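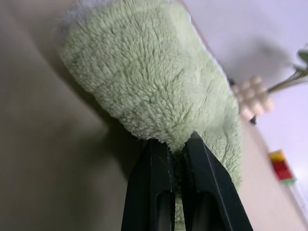

*Wrist view, green duster in the gripper.*

# Arm build, shared workshop: minutes

2019-02-15

**Present:** Darius Dumitrescu (chair), Mihăilă (notes), Elura, Ratora

**Apologies:** Uvoda

## 1. Minutes of the last meeting

Agreed with one change. The spare motor driver was bought by Elura out of her own pocket and should not have been listed under shared parts. Mihăilă to correct the parts list.

## 2. Gripper

Darius has the black fingers with the long slots on the arm. He wants to keep this shape for now and stop redesigning it between sessions.

Discussion was mostly about soft objects. The green microfiber duster is the hardest thing on our list to hold. The fibers squash down between the fingers, so the motor keeps closing after the fingers have a usable grip. Ratora said we should stop closing when the current rises and forget about finger position. Elura said she tried that on the sponge and it stopped too early on two attempts out of four.

Darius proposed using both: close to a set width, then keep going slowly until the current limit trips. Agreed to try it. Starting value for the limit is 200, in whatever units the driver reports. Ratora will find out what the units are.

There was a longer exchange on whether to hold the duster by the head or the handle. Elura would sooner grip the handle, as the head moves around in the fingers when the arm turns. Mihăilă pointed out that the arm will not always be handed things the right way round, and a head grip is worth having. No decision. Both will be tried and written up in the log.

## 3. Wrist camera

The bracket is holding. The fingers come up from the bottom of the picture, and with a large object in the grip it takes up most of the view. Everything behind it is soft. Elura asked if the lens could be refocused a little farther out. Darius would like to leave it, as the finger tips are what we need to see.

The picture is also tilted compared with the room. Ratora can correct this in software or we can shim the bracket. Darius prefers to do neither until the cable is sorted out — the camera has to come off for that anyway.

## 4. Cable routing

The camera cable still runs on the outside of the wrist and catches at full rotation. Two options were put forward:

- Shorter cable with a loop at the elbow, clipped every joint
- Longer cable through the hollow section of the forearm

Mihăilă measured the second route and it fits, but the plug does not, so one end would need to be cut and resoldered. Elura offered to do the soldering. Agreed to try the elbow loop first and go through the forearm if it still snags.

## 5. Dusting routine

The program now has 33 saved positions. Ratora removed the ones left over from the block stacking work and renamed the rest. Please do not save new positions under your initials only.

The aim is still one pass along a shelf without knocking anything over. Darius wants the first full run done at low speed with somebody at the stop switch. Agreed. Mihăilă asked for the same rule to apply to anyone working alone, and after some discussion this was changed to no full runs when working alone. Jogging the arm by hand control is fine.

Elura will draw a simple layout of the shelf so that everyone tests against the same arrangement.

## 6. Money

Spent since the last meeting: 107, mostly on bearings, fasteners and filament. Receipts are with Mihăilă. The black filament is nearly finished. Darius will order one more roll and we will print nothing large until it arrives.

Ratora asked about a second power supply. Put off until April.

## 7. Other business

The small hex keys are missing from the drawer again. Uvoda may have them and will be asked.

The other shop users would like the bench cleared by the end of each session. The arm can stay bolted down but tools and loose parts go back on the shelf.

## Actions

| Who | What |
|---|---|
| Darius | Write the two-stage close; order filament |
| Ratora | Check current units on the driver; help test the new close |
| Elura | Shelf layout; fit the elbow loop |
| Mihăilă | Correct the parts list; log head and handle grips; ask Uvoda about the hex keys |

Next meeting to be set once the elbow loop is on.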